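Ticket 1731
Opened: 2020-01-26
Property: Gandimden, apartment 6
Category: Bedding / furnishings
Reported by: Zuzanna Makowska (tenant)
Assigned to: Callum Bramwell
Status: Closed

Original report

The fitted sheet that came with the bed won't stay flat. I make the bed in the morning and by night the sheet is full of wrinkles again, mostly across the middle. It's the beige-gray one with the pale leaf pattern. The corner by the wall pops off when my son sits up to read. I have put it back more times than I want to. Is it the wrong size, or is something wrong with the mattress? I don't want to be charged for a sheet if it rips.

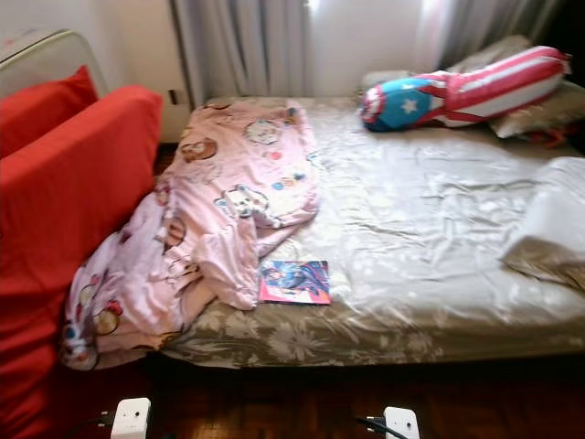 The second problem is the comforter. It slides to the left all night and he wakes up with nothing over him. I'm putting both in one ticket because I think they could be related. If they need to be separate, let me know and I'll send the other one.

Zuzanna

Reply, Callum Bramwell

One ticket is fine. Please check a few things before I come by.

1. Look for the tag on the inside seam of the sheet, near a corner, and send me whatever is printed on it.
2. Push down on the mattress at the head and the foot. Tell me if either end slides on the base.
3. Take everything off the bed and see if the elastic goes all the way around or only at the corners.

You won't be charged for a sheet we supplied that doesn't fit.

Reply, Zuzanna Makowska

The tag says Konik and the size has washed off. The mattress doesn't slide. The elastic is only at the corners, and two of them are stretched out. If I pull one of those it doesn't spring back.

I put the sheet on again after checking and pulled it as tight as I could.

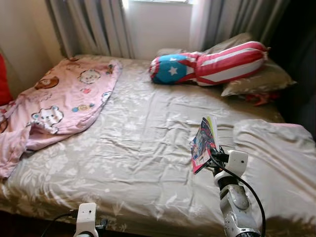
Sheet and pink blanket, seen toward the curtains.

He likes that blanket, so please don't swap it for something else. I only want it to stay on the bed.

Reply, Callum Bramwell

The stretched corners are enough to explain the sheet. I asked Mervyn Gosling in the linen room what we bought for Gandimden, and he says the Konik sheets were ordered for a shallower mattress. The mattresses were changed in April and the sheets were kept. He has a deeper set from Crabtree with elastic all the way around, and I'll bring one over.

As for the blanket, the fabric of the sheet is slick and the blanket has nothing to grip. Until I get there, try this:

Shake the blanket out and lay it square to the bed before he gets in.
Tuck the foot end under the mattress, a full hand deep.
Leave the sofa side hanging only a little. A lot of weight on one side will pull the rest over.
Put books and pillows somewhere else at bedtime. He can have the Captain America pillow back in the morning if he'll agree to it.

Reply, Zuzanna Makowska

Tucking the foot helped. It still moves, but he had some of it over him this morning. He did not agree about the pillow.

Site visit, Callum Bramwell

Measured the mattress depth with the sheet off. The old sheet is too shallow to reach under at the head. Also looked at the gap between the bed and the red sofa. The blanket drops toward it on that side, and the tenant would like to keep the sofa where it is.

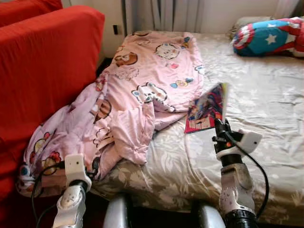

Work done

Old sheet removed and bagged for Mervyn. Crabtree sheet fitted, all corners under the mattress. Blanket tucked at the foot. Showed the tenant how to start with the corners at the wall and finish at the front, where there is room to pull. Linen charge on the account: 0.

Follow-up, Zuzanna Makowska

The new sheet has stayed on. The blanket still ends up a bit to the left by morning but it's on the bed, and I can live with that. You can close this.

Closing note, Stuart Dunmore

Closed as resolved. Mervyn to check the remaining Konik sheets at Gandimden against the new mattress depth and open a separate ticket for replacements.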